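# Motmont Push: teleoperated block pushing on a wooden board

We're so happy to get this one out! Motmont Push is a set of over 2,000 short demonstrations in which a person drives a robot arm by remote control and pushes colored blocks around a board. The arm carries a plain rod, so every move is a push, a nudge or a slide. It's harder than it sounds (and a lot more fun).

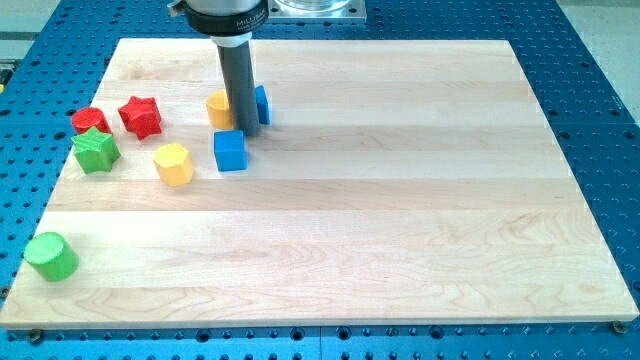 Each episode pairs one typed instruction, such as "move the green star next to the blue cube", with video, rod position and the operator's commands. There are 19 instruction templates. Operators could change their minds halfway, and we kept those episodes in, marked `replan`, because they turned out to be great for training!

**Splits**
- `train`: everything not listed below
- `val`: 300 episodes
- `test`: 400 episodes, with word orders never used in `train`

**Known issues**
- Clallau loader: drops the last step of very short episodes. Use the Calloway branch until the fix lands in September.
- Blocks behind the rod can be partly hidden.

Last updated: September
14 comments · 6 shares
Contact: the Motmont maintainers, Bosberg Lab | Back to top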